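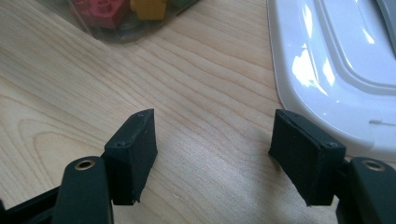
How long does the oil finish need before the table can be used? Allow 34 hours after the last coat.

Section 5. Oiling the Tiltton table

1. Sand with the grain and vacuum the dust.
2. Wipe on a thin coat of Vullier oil.
3. Remove the excess after 13 minutes.

CAUTION: Oily rags can self-ignite — lay them flat outdoors to dry.

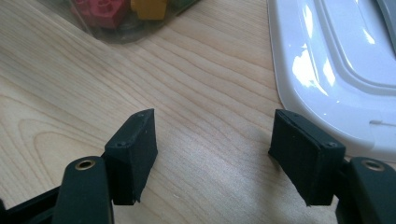

Oil darkens most wood by one shade. Test the underside first. A light-colored wooden top like this one shows lap marks easily, so keep a wet edge.

We use cookies. Accept | Settings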